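Comment coding, Arkis transit levy
Mon 13 July

In the room: me, Gaetano Tedesco until lunch. Arturo Sorrentino by phone for the codebook part.

Where we are

The pull from the Arkis paper's comment section is finished. 2218 comments after removing duplicates, all under stories on the transit levy between the first council hearing and the vote in December. Flotier exported the replies detached from their parent comments again, so I reran it with threading on and saved the result as a new file. Old export is in the archive folder. Please don't code from it.

Deleted comments come through as empty rows with a timestamp. I left them in with a flag. Gaetano wanted them out, but we'll need them if we ever look at moderation.

Double coding

Gaetano and I each coded the same 100 comments without talking. Agreement was good on "mentions the levy" and "mentions a named official." It was poor on "accuses the press." Most of the trouble is one kind of comment, where the writer says the paper is ignoring something and then complains about the council for the rest of the paragraph. I coded those as press. Gaetano coded them as council. Both readings are fair under the rule as written.

Sarcasm is the other problem. "Great reporting as usual" under a story about bus shelters could be either thing. I looked at the same user's other comments to decide and Gaetano did not. We have to do it the same way. For now: code the comment on its own plus its parent, nothing else.

Arturo's view on the phone was to split the press code in two, one for leaving things out and one for taking sides. He thinks people who say the paper hid the cost estimate are making a different complaint from people who say the paper works for the mayor's party. I agree, but it means going back over the sample. He will write the new wording.
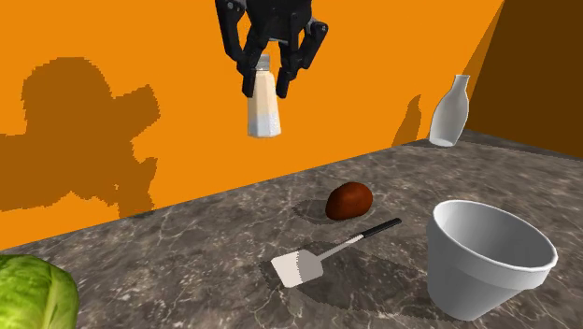
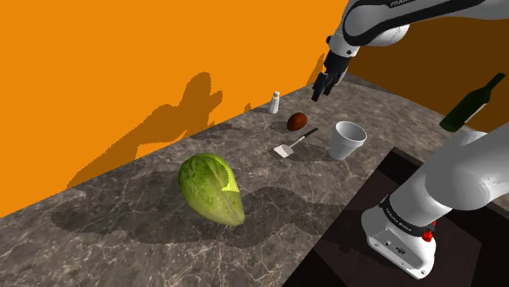 Classifier test

Ran Wijaya on the double-coded sample to see if it could do a first pass. It is fine on topic. On tone it marks anything in capitals as hostile, including a man who was very happy about the new Sunday route. It also misses polite hostility completely. Not using it for tone. It might save time sorting levy comments from the ones that wandered off to national politics, and there are more than we planned for. Will try that on the next batch.

Flurex question

A cluster of comments names Flurex, the consulting firm that did the ridership study. We have no code for contractors. Gaetano put them under "council," I put them under "other." Several of these comments use the same sentence nearly word for word, posted under 3 different stories from different accounts. Could be coordinated, could be people copying a line from a flyer. We can't tell from the text and shouldn't write it up as if we could. Adding a "repeated wording" flag and leaving it at that.

To do

- Arturo: wording for the two press codes, with a real comment under each.
- Gaetano: recode his half of the sample once the wording is in. Check that the flagged empty rows don't get counted in the totals.
- Me: contractor code, repeated wording flag, update the codebook to version 6.
- Me: ask the paper whether comments were closed early on the election night story. The thread stops in the middle of an argument and the timestamps look odd.
- Both of us: start the next batch only after the recode. I started early last time and had to throw out a morning's work.

Codebook is in the shared folder, printed copy in the gray binder. The printed one is out of date.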